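Kleine Wäschereien gehören in die kommunale Versorgungsplanung

Ein Standpunkt von Jolán Dobos

Die Debatte über die Grundversorgung in ländlichen Gemeinden wird seit Jahren mit einer festen Liste geführt: Arztpraxis, Lebensmittelgeschäft, Bank, Apotheke. Die Textilpflege kommt darin nicht vor. Nach Auffassung der Verfasserin handelt es sich um ein Versäumnis, das sich bei der Fortschreibung der Versorgungspläne im Mai ohne großen Aufwand beheben ließe.

In der Gemeinde Rosinis mit ihren 2627 Einwohnern schloss im vergangenen Jahr die Wäscherei Grivetti. Betroffen waren zwei Gasthöfe, eine Tagespflege, die Physiotherapiepraxis und eine erhebliche Zahl älterer Haushalte. Der nächste gewerbliche Anbieter liegt 40 Kilometer entfernt und holt erst ab einer Mindestmenge ab, die eine Praxis mit sechs Behandlungsliegen nicht erreicht. Die Tagespflege wäscht seither selbst, und zwar durch Personal, das für andere Aufgaben eingestellt wurde.

Zur Textilpflege zählt dabei weit mehr als der Waschgang. Annahme, Kennzeichnung, Mangeln, Legen und Ausgabe beanspruchen den größeren Teil der Arbeitszeit, und sie werden in Kostenvergleichen regelmäßig zu niedrig angesetzt. Wer lediglich den Preis pro Kilogramm betrachtet, gelangt zwangsläufig zu dem Ergebnis, der Großbetrieb sei überlegen. 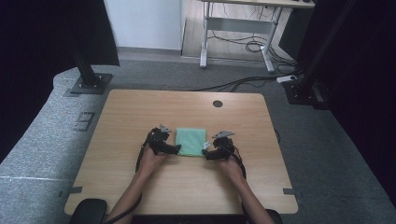 Wer soll eine örtliche Wäscherei finanzieren, wenn sie sich am Markt nicht trägt?
In erster Linie ihre gewerblichen Kunden über mehrjährige Abnahmeverträge; die Gemeinde sollte sich auf die Bereitstellung geeigneter Räume zu einer ermäßigten Miete beschränken.

Gegen diesen Vorschlag wendet der Kreisrat Heino Rebane ein, die öffentliche Hand dürfe bestehende Anbieter nicht verdrängen. Der Einwand ist ernst zu nehmen, trifft jedoch nur dort zu, wo es solche Anbieter noch gibt. In 13 Gemeinden des Kreises ist dies nicht der Fall. Eine Mietermäßigung kann zudem befristet und an die Auslastung gebunden werden, wie es bei Dorfläden längst üblich ist.

Schwerer wiegt die Frage der Nachfolge. Lumturie Matić, langjährige Betriebsleiterin bei Šimkus, hat wiederholt darauf hingewiesen, dass Fachkräfte der Textilreinigung kaum noch ausgebildet werden. Ohne einen Ausbildungsverbund mehrerer Betriebe bleibt jede Förderung von Räumen und Maschinen unvollständig. Der Kreis sollte daher beide Punkte gemeinsam beraten und die Textilpflege in das Verzeichnis der zu sichernden Dienstleistungen aufnehmen.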